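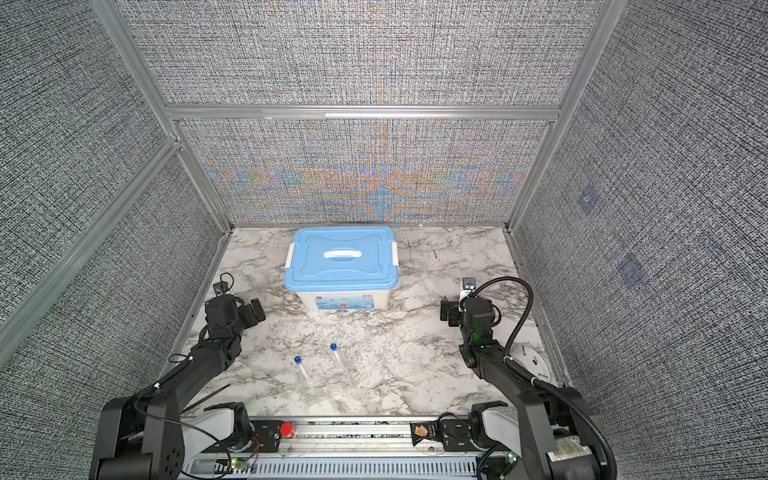 Is the Jivard two-arm kit a good fit for a small teaching lab?

Posted by Waqas Dogar

I look after equipment at a small college and we're pricing the Jivard kit, the bench version with two black arms on a shared rail and a camera on each wrist. I'd want it to handle capped plastic test tubes and the clip-lid storage boxes we keep them in. The quote came to almost $2000 over what I'd set aside, so I'd love to hear from anyone who has lived with one. Do the standard grippers cope with tubes lying flat? And how long before students can run it on their own?

minine_bench

We've had ours since May and I'm still excited to switch it on in the morning! Tubes on their sides are fine once you slow the approach down. Ours kept nudging them away until I dropped the closing speed in the setup menu, and after that it was smooth going. Clear plastic is trickier for the wrist cameras than you'd expect, so we get it to look for the coloured cap and work out the rest from there. Latched lids are a proper two-arm job – one holds the box steady while the other works the clip – and it took us 3 afternoons to get that reliable. Students were running the basic pick-up routine after 2 sessions.

Get the emergency stop mounted on the front rail where anybody can reach it. Also ask for the longer cable ties. The wrist cables need some slack or they tug when the arm folds back, and the short ones in our box were useless. Our lab is room 401, so if you're ever near the Minine campus, come and have a play.

carvalho77

Good kit, bit dear. Have a look at Dremari too, they do a one-arm version for less but you won't be opening any latches with it.

Waqas Dogar

Thanks both, the cap colour tip is great. One arm won't do it for us, I think. I'll ask Jivard whether the softer finger pads are included or extra, and I'll post their reply when I have it.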